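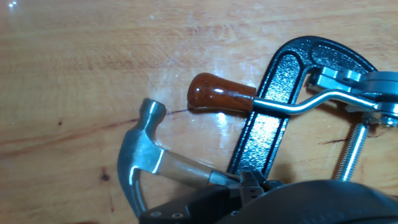

Slipping grip stops tool handling work at Felholm

Feb 6, 2024

Work with the robot arm at the Felholm workshop has been stopped after the gripper lost its hold on a load of hand tools. Nobody was hurt. The arm will stay switched off until the cause is known and the safety rules for the cell are written again.

The tests at Felholm are part of a project called Nanach, which started in November. Its purpose is to find out how well a robot can handle ordinary hand tools when they are not sorted in a tray. A hammer, a clamp and a hand drill are difficult for a gripper. They are heavy at one end, they have smooth metal parts, and they easily hook into each other.

According to the report written by Tsegereda Woldemariam, who is responsible for safety in the workshop, the fault came during a lift of a hammer together with a C-clamp. The gripper had closed and the control program showed a good grip. When the arm was 22 centimeters over the board, the clamp turned and the hammer slid out of it. The hammer fell on the board, bounced once and stopped near the edge of the table. The program did not notice the loss. The arm continued its path for almost 6 seconds before the operator pressed the stop button.

"The fall itself does not worry me so much," Woldemariam said. "Tools fall in every workshop. But the robot believed that it was still holding the load, and it moved as if it was holding it. This I do not accept when people are sitting at the same table."

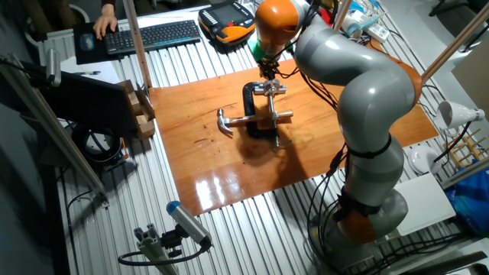

The operator that day was Gadisa Admasu. He had made the same kind of lift many times in the weeks before. He told the safety meeting that he first heard the hammer and only then looked up from the computer. In his opinion the stop took too long, and he asked that one person should always watch the arm and do no other task.

The first suspicion was a worn finger pad. The pads were taken off and measured, and they were inside the limits. After this the team looked in the log files. The gripper had reported the same closing force during the whole movement, also after the hammer was already lying on the board. Tekle Habte, who maintains the control software, thinks that the force value was read one time at closing and then not updated. An update of the gripper driver had been installed shortly before, and he is now comparing the old version and the new one.

It is also possible that the problem has two parts. The clamp was held at a place where the metal is narrow, and a small turn was enough to free the hammer. With a correct force signal the arm would have stopped, but the hammer would probably have fallen anyway.

Frei, the company that did the installation of the cell, was informed on the same day and has asked for the log files. Its technician is expected to visit Felholm when the comparison of the driver versions is ready. Until then no updates may be installed on the arm or on the gripper.

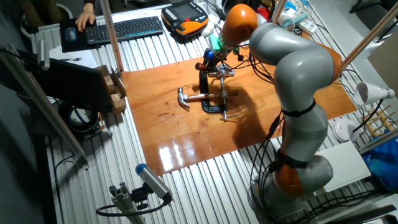
Workshop Safety Group, Felholm

The following rules are valid from today for all work in the cell, also for short tests:

The arm may not be started for lifting before the force signal has been checked with a light load.

One person watches the arm during every movement and keeps the stop button within reach. This person does not use the computer at the same time.

Tools that are hooked together or clamped together are not lifted higher than 3 centimeters.

Hands stay away from the board while the arm is powered, and safety shoes are required for everybody at the table.

Every dropped object is reported within 72 hours, also when there is no damage. Two earlier drops in January were only mentioned in conversation and were not written down, and it is no longer possible to say if they had the same cause.

Halina Sikora, the leader of Nanach, said that the delay is acceptable. The lifts that were planned for this month will be moved, and the time will be used to go through the older recordings and look for similar cases. The partners of the project have received a copy of the report.

Questions about the new rules can be sent to Tsegereda Woldemariam. People who have booked time in the cell should contact Lilla Szűcs for a new date.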